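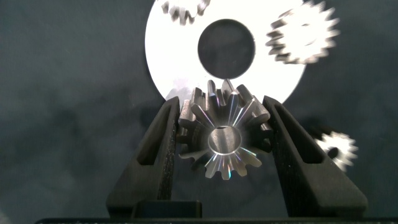
Lokero Lantern Walk

Yearly evening event in the town of Lokero, held in July. Local history, music, food, and a walk by lantern light from the old rail depot down to the river landing. Started as a one-time fundraiser for the depot roof. Roof got fixed, the walk stayed.

Origins

First walk had 40 people, most of them from two streets near the depot. Idea usually credited to Ju-won Seo, who ran the notice in the town paper and lent out the first lanterns. Paper kind, candle inside. Some burned up before the landing.

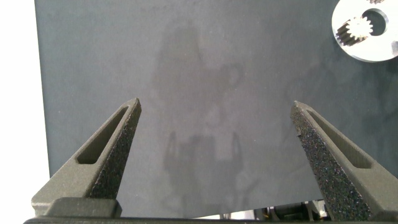
Glass jars came in the next year, then tin frames made at the Yoon hardware store. A few of the tin ones still get carried, dented but working. No sign-up and no fee in the early years, just a coffee can for donations at the depot door.

Route

Depot, Main Street, left at the grange hall, then downhill to the landing. 2 miles. Was shorter before the footbridge closed, when walkers cut accross the creek behind the school. Start time is 9 p.m., moved back from 8 after complaints that it was still too light out.

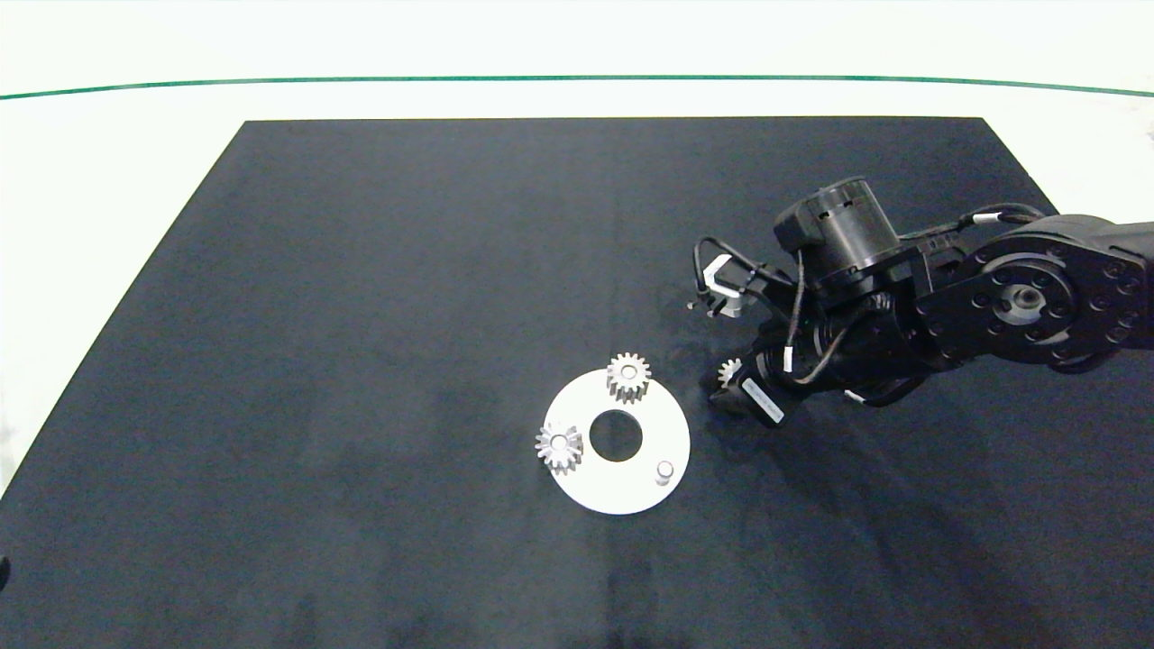
The Stotov years

For a time the walk was shared with Stotov, the town on the other bank. Both groups met at the water and sang. Attendance peaked at 2000 in this period. Parking was a mess. Stotov dropped out after a disagreement over who paid for the ferry, and now holds it's own supper in the fall.

Music

Brass band at the front, fiddles at the back. The Lonine March is played at the landing, always last.

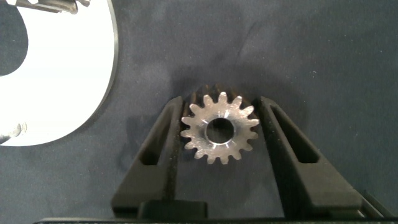
Yi-an Min remembered the march differently, saying it used to open the evening and only got moved to the end when the band began showing up late. Old programs back this up for at least one year. The present version runs 90 seconds, with the second repeat left out.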